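3 min read

11/29/21 — by Roos Van Beek

The countertop build is moving again

Big month at the Ekell workshop bench! Gumaro Gallegos and I have been building our wiping task in simulation since the end of summer, and we finally have a version that loads on the shared desktop without the fans screaming. The whole thing is a kitchen counter, a robot arm and a small white block that stands in for a sponge. The arm has to bring the block down to the marble and work it over the dark patches. Simple to say, and I have rewritten the contact settings more often than I want to admit.

The old version of the counter mesh had 4,000 faces, most of them in places the gripper never goes. Gumaro got it down to 950 in one evening (with a lot of coffee) and the physics step got so much smoother that we ran it over and over just to watch. Then Iresha Talukder talked us into clutter. She wants odd shapes in there, so the policy can't learn one tidy kitchen by heart, and she raided her old model folder for it. I love what it does to the place.

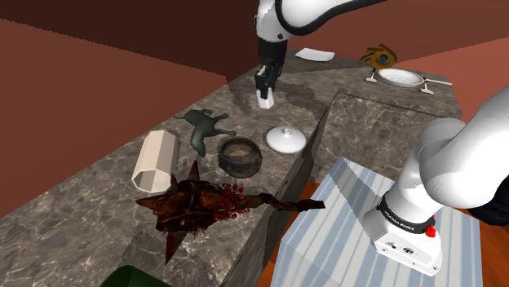 Do you need a real arm at home to work on this?

Any desktop with a decent graphics card will do for the simulation side, and everything up to the final tests can be done on it. Our own machine was $89 at a surplus sale plus a secondhand card.

Next up is the scoring. Right now we mark a patch as clean by distance from the block, and that's too generous — a hover a hair over the stone shouldn't count. Hendrik Van Wijk has a pressure-based version half written and we hope to swap it in by February. If you want to try the task files, ask me at the bench and bring a USB stick.

We use cookies to remember your newsletter preferences. Accept | Manage settings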